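Form 2817, general premises inspection, second floor, Hernero building, Vikville
Date of inspection: 23rd March
Inspected by: Yiran Pan
Reviewed by: Jianguo Long

Status codes: **OK** = meets the requirement. **MINOR** = fix before the next inspection. **ACT** = fix now and report back. **N/A** = does not apply to this floor. **NS** = not seen on the day.

The previous inspection was done under the old form. Open items carried over from it are marked (C).

## 1. Exits and escape routes

| Item | Check | Status |
|---|---|---|
| 1.1 | Corridor clear for its full width | MINOR |
| 1.2 | Stair door, north end, closes and latches by itself | OK |
| 1.3 | Stair door, south end, closes and latches by itself | ACT (C) |
| 1.4 | Exit signs lit | OK |
| 1.5 | Emergency lights come on under test | OK |
| 1.6 | Escape plan posted and matches the current layout | MINOR |
| 1.7 | Door hardware opens from inside without a key | OK |

**1.1** Flat-packed shelving leaning on the wall outside the copy room. It does not block the corridor but it narrows it, and one end has slid toward the door swing. Tenant told verbally. Follow up in writing.

**1.3** Carried over. Closer arm was replaced in the meantime, but the door still stops short of the latch when it is released from a small angle. It latches when released from fully open. Tested several times from both sides with the same result. The latch plate shows bright metal at the lower edge, so I suspect the door has dropped on its hinges and a second adjustment of the closer will do nothing. Wan (door contractor) to look at the hinges first.

**1.6** The posted plan still shows the partition that was taken out of the east side. The route arrows are still correct. Reprint.

*Review note, J.L.: 1.3 is to be treated as a fire door defect, with the seven-day limit that goes with it. Do not close it on a contractor's invoice. Close it on a retest from the small angle.*

## 2. Fire equipment

| Item | Check | Status |
|---|---|---|
| 2.1 | Extinguishers in place, on brackets | OK |
| 2.2 | Gauges in range, pins and seals intact | OK |
| 2.3 | Service tags current | MINOR |
| 2.4 | Pull stations visible and reachable | OK |
| 2.5 | Smoke detectors free of covers, tape, paint | OK |
| 2.6 | Sprinkler heads have clear space below | ACT |
| 2.7 | Fire blanket in kitchenette | OK |

**2.3** Tag on the extinguisher by the south stair cannot be read. The ink has run. The service log held by Clusent has an entry for that position, so the service was most likely done, but the tag has to show it. Ask for a new tag.

**2.6** Storage closet. Archive boxes on the top shelf come up too close to the head. Same closet was raised verbally during the last walk and the boxes were moved then. They have been put back, or others have been put in their place. A line on the wall marking the maximum storage height would settle it. Paint or tape, either is fine, as long as it goes all the way around.

## 3. Electrical

| Item | Check | Status |
|---|---|---|
| 3.1 | Panel accessible, door closed, directory filled in | MINOR |
| 3.2 | No extension cords used as permanent wiring | ACT |
| 3.3 | Power strips not plugged into each other | OK |
| 3.4 | Outlet covers intact | OK |
| 3.5 | GFCI outlets in kitchenette and restrooms trip and reset | OK |
| 3.6 | Cords not run under rugs or through doorways | OK |
| 3.7 | Space heaters | NS |

**3.1** Circuits 2 and 4 are labeled "spare" in the directory. Circuit 4 is live and feeds the outlets on the west wall of the copy room. Found by switching it off with the tenant's agreement. Circuit 2 was not tested. Correct the directory after both have been traced by an electrician.

**3.2** Brown household extension cord behind the reception desk, used for the label printer and the desk lamp. It is stapled to the baseboard. Remove the staples, discard the cord, and either move the printer or add an outlet. Do not reuse the cord elsewhere, as the staples may have damaged the insulation.

**3.7** None seen. The heating was on and the floor was warm. This should not be read as an OK. Inspect again in a cold week.

## 4. Floors, furniture and work surfaces

| Item | Check | Status |
|---|---|---|
| 4.1 | Carpet flat, no open seams or lifted edges | MINOR |
| 4.2 | Hard flooring in kitchenette not slippery | OK |
| 4.3 | Tables stable under hand load at each corner | OK |
| 4.4 | Table edges free of splinters and sharp damage | OK |
| 4.5 | Chairs: casters, bases, backs secure | MINOR |
| 4.6 | Shelving anchored to wall | ACT |
| 4.7 | Dishware and wire racks free of chips, cracks and bent ends | OK |

**4.1** Seam has opened at the threshold between the corridor and room 7. It catches the toe of a shoe when approached from the corridor side. Carpet inside room 7 is sound. A metal transition strip is preferred over more adhesive.

**4.3, 4.4** Wooden tables were checked by pressing down on each corner in turn and by running a gloved hand along the edges. Leg bolts were tightened on the table in the small meeting room before the check was repeated. Finish on the wooden tops is worn in places, with no raised grain.

**4.7** Applies to the kitchenette and to any room where tableware is kept on a table. Rims are checked by eye and then by fingertip. Wire ends on racks and baskets are checked for burrs and for lost end caps.

Room 7, wooden table:

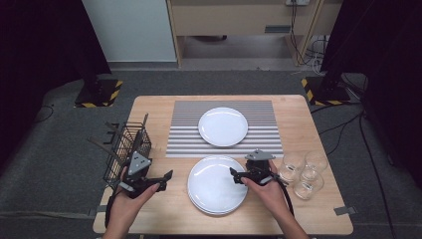
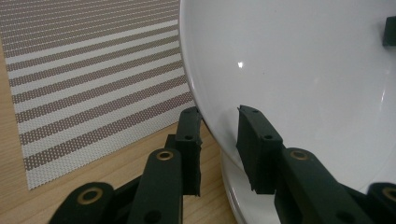 **4.5** Two chairs in the open area have a caster that pulls out of the base by hand. Both were tagged and moved to the storage closet. They should leave the floor altogether, given item 2.6.

**4.6** Tall bookcase in the east office is free-standing and rocks when the upper third is pulled forward with one hand. Books are loaded mostly on the upper shelves. Move the heavy volumes down today. Anchor bracket to be fitted into a stud. The drywall anchors left by the previous tenant are not acceptable and should not be used just because the holes are there.

*Review note, J.L.: for 4.6, ask whether the bookcase is needed at all. The east office has built-in shelving that is half used. If it stays, I want a photograph of the bracket before the books go back up.*

## 5. Kitchenette

| Item | Check | Status |
|---|---|---|
| 5.1 | Microwave clean, door seal intact | OK |
| 5.2 | Refrigerator seal, temperature within range | OK |
| 5.3 | Hot water at tap not scalding | MINOR |
| 5.4 | Cleaning products stored away from food | MINOR |
| 5.5 | No leaks under sink | OK |
| 5.6 | Kettle and coffee maker cords undamaged | OK |
| 5.7 | Knives stored with blades covered | OK |

**5.3** Water is hotter than at the restroom basins on the same floor, enough that I could not hold a hand under it. The mixing valve is behind the lower panel and has not been set since it was fitted, as far as the paperwork shows. Adjust and record the setting on the panel.

**5.4** Descaler on the same shelf as sugar and tea. The bottle is closed and labeled. Move to the cabinet under the sink, left side, and put a label on the cabinet.

**5.5** A water stain on the base board of the cabinet was dry to the touch. Outline drawn in pencil so that any growth can be seen next time. Please do not wipe it off.

## 6. First aid and notices

| Item | Check | Status |
|---|---|---|
| 6.1 | First aid kit in marked place | OK |
| 6.2 | Contents complete and in date | MINOR |
| 6.3 | Emergency numbers posted | OK |
| 6.4 | Names of trained first aiders current | MINOR |
| 6.5 | Accident log available | OK |
| 6.6 | Eyewash | N/A |

**6.2** Eye pads expire in May. Order now. Tape has been used up and the empty roll put back in the kit.

**6.4** One name on the list belongs to a person who has moved to another site. The list should carry a revision mark in the corner so that old copies can be picked out. There is a second copy inside the kit lid, which was not updated when the wall copy last was.

## 7. Air, light and general condition

| Item | Check | Status |
|---|---|---|
| 7.1 | Supply and return grilles not blocked | OK |
| 7.2 | Ceiling tiles in place, no stains | MINOR |
| 7.3 | Lighting adequate at desks and stairs | OK |
| 7.4 | Window restrictors fitted and working | OK |
| 7.5 | Blind cords secured | MINOR |
| 7.6 | Waste removed daily, bins not overfull | OK |

**7.2** One tile outside the men's restroom has a brown ring. The pipe above it is a cold line with a gap in its insulation. No drip found. Replace the insulation before the tile.

**7.5** Cord cleats are fitted on the street side but not on the courtyard side. No children normally on the floor. The lease calls for cleats on all windows, so the item stands.

## Actions

| Ref. | Action | By |
|---|---|---|
| 1.3 | Hinges checked, door rehung, retest from small angle | Wan |
| 2.3 | New service tag | Clusent |
| 2.6 | Boxes down, height line on wall | Tenant |
| 3.1 | Trace circuits, correct directory | Electrician, to be named |
| 3.2 | Cord removed | Tenant |
| 4.1 | Transition strip | Building |
| 4.6 | Books down today, bracket to follow | Tenant / Building |
| 5.3 | Valve set and marked | Building |
| 6.2 | Eye pads, tape | Tenant |

MINOR items not in the table stay open on this form and are picked up at the next walk. They do not need a separate work order unless the cost goes over the tenant's limit.

Access to the roof hatch was not available. The key on the ring is for the old lock. Y.P. to collect the new key and inspect the hatch and ladder on a separate sheet, to be filed with this one.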